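Cold cucumber soup, and why I can't stop making it

I have made this soup 3 times since April began and I'm not even slightly bored of it. It started with my neighbour Lech Nowicki, who grew up eating something very close to it and was shocked (properly shocked!) that I'd only ever put cucumber in sandwiches. He wrote his version on the back of an envelope and I've been fiddling with it ever since.

You need one big cucumber, 500 g of plain yoghurt, a small clove of garlic, a fistful of dill, the juice of half a lemon and a good pinch of salt. Grate the cucumber on the coarse side, skin and all, salt it and leave it in a sieve while you do the rest. Don't rinse it. Squeeze it hard with your hands — harder than feels polite — and keep the juice, as you'll want some of it for thinning the soup later.

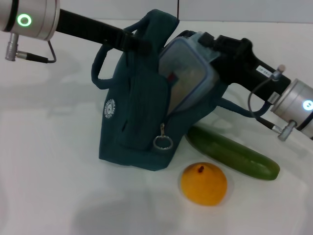 Cucumber, citrus and a teal bag.

Lech uses kefir in place of yoghurt and his comes out sharper and thinner, lovely on a warm evening with a boiled egg cut into it. I like mine thick enough to hold a spoon of chopped radish on top. If you've only got those little snack cucumbers, 8 of them will do, though they're fiddly to grate and I always catch a knuckle.

The dill matters more than anything. I used the dried stuff the second time and it tasted of hay. Fresh, chopped at the last minute, stalks and all if they're soft!

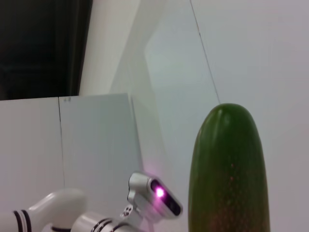 Then into the fridge for a couple of hours, longer if you can bear it. The garlic gets stronger as it sits, so go easy if you're making it the night before. I ate the last of a batch for breakfast on rye toast and regretted it only on the bus.

Next I want to try it with walnuts stirred through and a bit of brown butter on top, which Lech says is showing off. He's coming round at seven, so I'd better go and get grating.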